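Clevex Laundry Sorting Set
Setup and Use, Section 4: Sorting on a Worktable

This section assumes you have finished Section 3 and that both bins are free of packing film. If you skipped Section 3, it is short, and we will wait.

4.1 Placing the bins

1. Clear the table. Mail, mugs and the remote control count as things on the table.

2. Set the two bins side by side toward the far edge. Leave the near half of the table for clothes. You will want more room than you think, and so will the clothes.

3. Turn one bin a little if the table is shallow. A bin may reach past the far edge only if most of its base is still supported.

4. Decide which bin takes darks and which takes lights. Write it on the rim if you live with other people.

CAUTION: Do not lean on the rim of a bin that overhangs the table. The bin will side with gravity.

4.2 First sort

5. Tip the load onto the near half of the table and spread it out until you can see each piece. A heap cannot be sorted, only admired.

6. Put grays and blacks in the first bin. Put whites and pale pinks in the second.

7. Leave anything you have to think about on the table. It gets its own step. 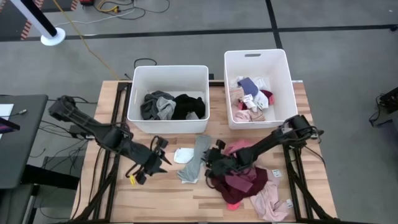
Can I sort straight from the hamper and skip the table?
You can, but socks hide inside pant legs and a red one will find its way into the whites. Spreading the load out first takes a minute and saves a shirt.

4.3 The undecided pile

8. Check the label of each piece left over. If the label has washed blank, treat the piece as a dark and hope.

9. Keep strong reds and corals out of both bins until the end. Wash new ones alone the first time, whatever the store told you.

NOTE: Striped items go with their darkest stripe. We have received letters about this and our position has not changed.

10. Empty all pockets. Tissues are the usual find.
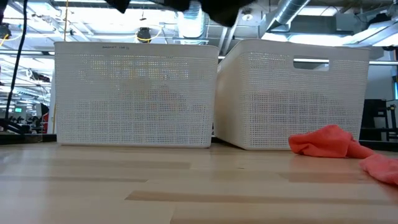 11. Once the pale bin is settled, go back to the reds. If there are enough for a small load, run them together in cold water. If there is only one, it can wait for company.

12. Carry the bins one at a time, using the handle openings. Two at once is possible for the length of a hallway and no farther.

Replacement bins are listed in Section 9 under part 943. Lids are part 157 and are sold separately, as lids are.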